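Qui sommes-nous

Présentation de l'atelier
Nos activités
Le projet Duvum
Moyens techniques
Adhésion et accès
Nous contacter

Présentation de l'atelier

Ustuteck est un atelier partagé consacré à la robotique et à l'automatisation de petite échelle. Constituée sous forme associative, la structure met à la disposition de ses adhérents un local de 71 m², un parc de machines et un encadrement technique. Elle accueille des particuliers, des étudiants et des artisans qui souhaitent concevoir, fabriquer et mettre au point un équipement motorisé sans disposer chez eux de la place ou de l'outillage nécessaires.

L'association est née du regroupement de deux ateliers domestiques dont les membres construisaient chacun de leur côté des bras articulés et des organes de préhension. Le premier local, un garage situé rue Caron, a servi jusqu'à l'installation dans les locaux actuels de la zone Stalitz. Le nom de Caron a été conservé pour désigner la salle de montage, séparée de la salle des machines par une cloison vitrée.

Nos activités

L'activité d'Ustuteck s'organise autour de la construction. Chaque adhérent ou groupe d'adhérents dépose une fiche de projet, qui précise l'objet de la réalisation, les matériaux envisagés et la durée d'occupation souhaitée. Les fiches sont examinées une fois par mois. Sont admis en priorité les projets dont les plans et le code source seront versés à la bibliothèque interne.

Les réalisations conduites à l'atelier relèvent principalement de la mécanique légère : pinces, poignets motorisés, petits convoyeurs, tables de positionnement, distributeurs. L'association n'accepte ni les machines destinées au levage de personnes ni les équipements fonctionnant sous pression.

Des séances d'initiation sont proposées aux nouveaux adhérents. Elles portent sur le câblage basse tension, le réglage des servomoteurs, la lecture d'un plan coté et l'usage de l'imprimante à dépôt de fil. Chaque séance réunit six participants au maximum et donne lieu à une attestation interne, exigée pour l'accès autonome aux machines.

Le projet Duvum

Duvum est le projet collectif de l'association. Il a pour objet la réalisation d'une pince tenue à la main, constructible à domicile avec un outillage courant, et dont la partie active puisse être montée par la suite sur un bras fixe. Le choix d'une version manuelle répond à une préoccupation pratique : l'opérateur apprécie directement l'effort exercé par les mors, le jeu des articulations et l'encombrement du faisceau de câbles, avant toute programmation de trajectoire.

Le dossier de fabrication comprend la nomenclature, les fichiers d'impression, les gabarits de perçage et une notice de montage. La nomenclature compte 53 références, vis et rondelles comprises. Les pièces de tôlerie peuvent être découpées à l'atelier ou commandées auprès d'un sous-traitant, les cotes étant identiques dans les deux cas.

Les essais de préhension se déroulent sur table, avec des objets du quotidien : flacons, boîtes en carton, baguettes de bois. Le protocole prévoit une approche verticale, une approche latérale et une prise inclinée. Pour chacune, l'opérateur consigne dans le cahier d'essais la position des mors, la tenue de l'objet et les éventuelles marques laissées sur sa surface. À la clôture du dernier exercice, le cahier comportait 2 401 lignes, toutes versions confondues.

Les observations recueillies ont conduit à deux modifications importantes. Le boîtier de l'actionneur a été rapproché de l'axe de la main, afin de limiter la fatigue du poignet, et le passage du câble d'alimentation a été entièrement revu. Une troisième modification, relative au revêtement intérieur des mors, est à l'étude.

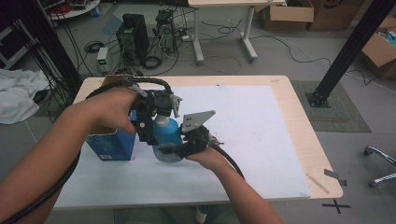 La version en cours fera l'objet d'un dossier révisé au mois de mars. Les adhérents ayant entrepris la construction d'un exemplaire selon le dossier précédent pourront conserver la majeure partie de leurs pièces ; seuls les supports et la plaque perforée devront être remplacés. Un tableau de correspondance sera joint à la notice.

Moyens techniques

La salle des machines est équipée d'une perceuse à colonne, d'une fraiseuse de table, d'une plieuse manuelle et de deux imprimantes à dépôt de fil. La salle Caron réunit les postes de soudure, les alimentations de laboratoire et les ordinateurs réservés à la commande et à l'enregistrement des essais. Le petit outillage est en libre usage et doit être remis en place en fin de séance.

Adhésion et accès

L'adhésion est annuelle et ouverte à toute personne majeure. Les mineurs sont admis à partir de quinze ans, accompagnés d'un adulte lui-même adhérent. Le règlement intérieur, remis lors de l'inscription, précise les conditions d'utilisation des machines et les règles de stockage des travaux en cours.

Nous contacter

Les demandes de visite et les fiches de projet sont à adresser au secrétariat d'Ustuteck, zone Stalitz, au moyen du formulaire de contact.

Page mise à jour le 2019-12-11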